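About Zarton

Zarton is a small company which gathers examples for machines that learn. Our customers build robots for the home, and a robot for the home must first see many times how a thing is picked up, held and put down again. We make these examples by hand, in ordinary rooms and with ordinary objects.

Vichien Ratanaporn and Signe Ketilsson began the work in Harnwood with one pair of hand-held grippers and 36 objects. Today our list has 122 objects. Fruit has always been a large part of it, for a fruit is never exactly the same shape twice.
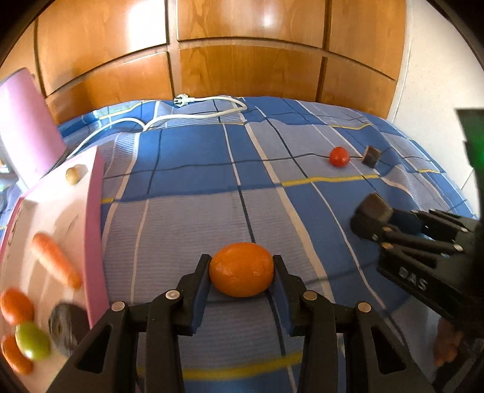

Birthe Ingvarsson would add that soft bedding is a harder teacher than any table, and that she would gladly have more of it in every set we deliver. We agree with her, and the next sets will contain more cloth.

Each task is recorded by a person who holds the gripper and moves at a natural speed. We keep also the attempts which fail – a dropped tomato is useful to a learning system, if it is marked correctly. Farzad Taheri reads through the marks and sends back what is not clear.
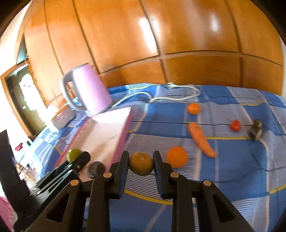 After this check, the examples are sorted by object, by surface and by light. One full set contains 303 examples, and a customer may ask for a set in three versions: morning, afternoon and lamp light.

We do not record on Sunday. For questions about our sets, please write to Concetta Dal Bello at the Harnwood office. She answers in English and Italian.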